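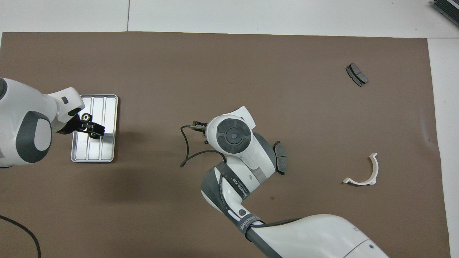

Two arms over the brown mat, metal tray at left.

Home | Rules Desk | Coaching | Fixtures | Log in

Solidarity payment on a loan with an option to buy

Posted by Khang Doãn, 18 March 2026

I keep the registration records for Jokville, an amateur club. A former youth player of ours was loaned abroad for a season, with an option to buy. The borrowing club has now used the option. He was with us from age 16 until he left for Stidis. Do we get a share of the loan fee, the transfer fee, or both? And is the share worked out on the full fee if it is paid in installments?

Tímea Gál

Both, if a fee was paid for each. A loan between clubs counts as a transfer for this purpose, so a loan fee carries its own solidarity share. The option fee is treated separately when it falls due.

Each installment triggers its own payment, in proportion. Do not wait for the last one — the time limit for a claim can run separately on each.

Before you write to anyone, get the player passport from your association and check the dates against your own records. A gap between registrations is the usual cause of a rejected claim.

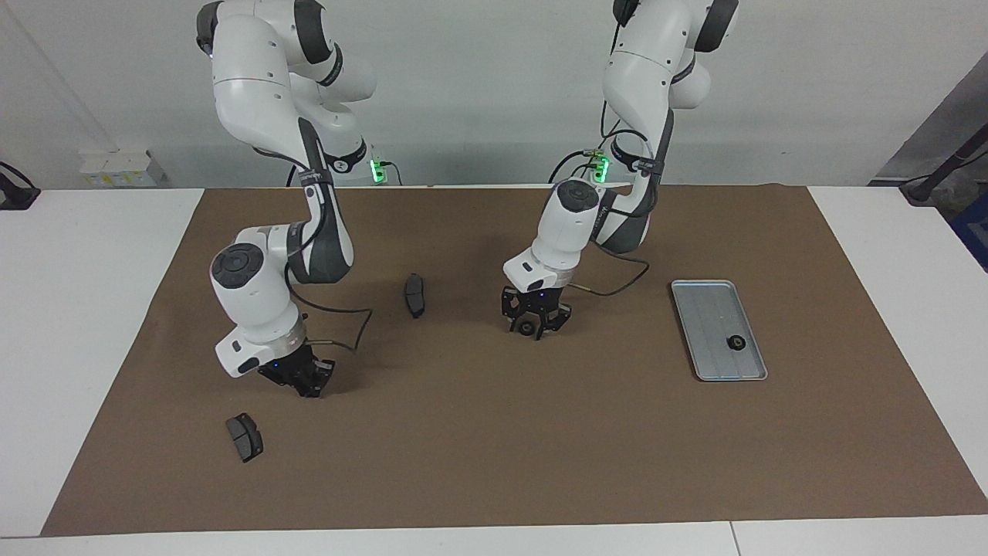 If the passport is wrong, have it corrected first. Then send the new club a short letter with the passport, the exact registration dates and your bank details. Keep proof of delivery.

Hiếu Nông

we got ours after one email. just ask them

Mared Penry

Agree with Tímea on the installments. One addition: check whether the sell-on clause, if Stidis has one, has been mixed up with solidarity in the paperwork. They are different things. A sell-on is a contract between two clubs — solidarity comes from the regulations.

Comments

Trí Trương: Does a season split between two clubs count?
Mared Penry: Yes, pro rata by days registered.
Khang Doãn: Passport requested. Thanks.

Contact | © Zorkent Football Help | Back to top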